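Notes from the Grovham open day, 17th February. Posting as a thread so I can find them again. Mostly about dish handling.

**1/**
The Dristport building has one long hall with the demo stations down one side. I signed up for the kitchen cell and skipped the warehouse tour. Pei-shan Lai ran the session. Demyd Semeniuk was on the stop button and did not leave it.

**2/**
Task as stated on the handout: move plates between the dishwasher rack under the counter and the drying rack in the sink. Everyday stuff. The interest is in the grasp. A plate is thin, stiff and smooth, and in both racks most of its face is blocked by wire.

**3/**
The kitchen is a mockup with a real sink, a pull-down faucet and a glossy white counter. Yellow paneling behind it. Pei-shan said they picked shiny surfaces on purpose. Depth sensing on polished steel is poor and they wanted the poor case from the start.
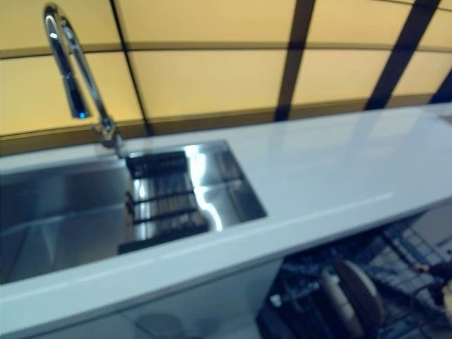
**4/**
The control stack is called Wogan. It runs grasp selection, arm motion and finger closing as separate processes and logs all of them. The planner inside it is Plorkix, which they license from nobody - written in house by Kai-wen Chiang over two winters.

**5/**
Plorkix works from rim segments. It looks for a short arc of plate edge, fits a circle to it, and guesses the rest of the plate from the fit. If two plates stand close together it has to decide which arc belongs to which. Kai-wen called this the main source of bad grasps and showed a log of them.

**6/**
Training set for the rim detector: 1,000 labeled views of plates in racks. I asked if that was enough. Answer: enough for the plates they own. They do not claim anything for glass plates, and there were no glass plates in the test plan.

**7/**
Numbers from their January test run, copied off the slide:
- 81 plate transfers attempted
- 8 stopped by the operator
- 5 of those stops were for contact with the faucet

I would have liked the breakdown for the other three. It was not on the slide.

**8/**
The faucet matters more than I expected. It stands at the back of the sink, beside the drying rack. The spray head hangs out over the basin, so any approach from the back of the counter has to respect it. They model it as a fixed cylinder with a margin. A pull-down head does not always hang in the same place, so the margin is generous and costs them some reach.
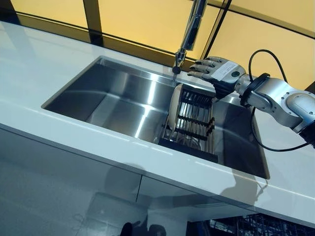 *Hand above the back of the sink, fingers toward the spray nozzle. Cream-colored plate upright in the rack.*

**9/**
On hands versus grippers. The hand has jointed fingers, and the case for it is that the fingers can close on a rim at different depths. The case against is more joints to calibrate. Khanyisile Modise does the calibration and was blunt about it: every hand swap means a new joint offset file, and the old file will load without complaint. She has asked for a serial number check. It is on the list.

**10/**
Cable routing got its own question from the back row. The black coiled cable goes over the arm with enough slack for the wrist to turn, and the slack hangs in a loop below. Wogan has no model of the cable at all. Their rule is a limit on wrist rotation. Crude, but I have seen worse fixes in shipped products.

**11/**
Someone asked about speed. The arm is capped well under its rated speed whenever visitors are in the hall, so timing it from the floor tells you very little. Pei-shan declined to give a cycle time and said to wait for the written report. Fair.

**12/**
Zorica Vukadinović gave the short talk on failure recovery. Current policy after a missed grasp: open the fingers, back out along the entry path, look again, try once more. After a second miss it stops and asks for a person. No regrasp from a new angle yet. She thinks that is the next real gain and I agree.

**13/**
What I would want before believing the rest of it:
- mixed plate sizes in one rack
- bowls, which break the circle fit when they lean
- the same test with the faucet head moved between runs
- logs from an operator who has not worked on the project

**14/**
Small complaint. The status display faces the operator and visitors get it at a bad angle. I could read the process names and not the values. If you go, stand on the operator's left.

**15/**
They handed out a two-page summary with the Plorkix parameters on the back, including the margin on the faucet cylinder. I will type those up and add them under this post once I have checked two of them with Kai-wen - the units in the table do not match the units in the text.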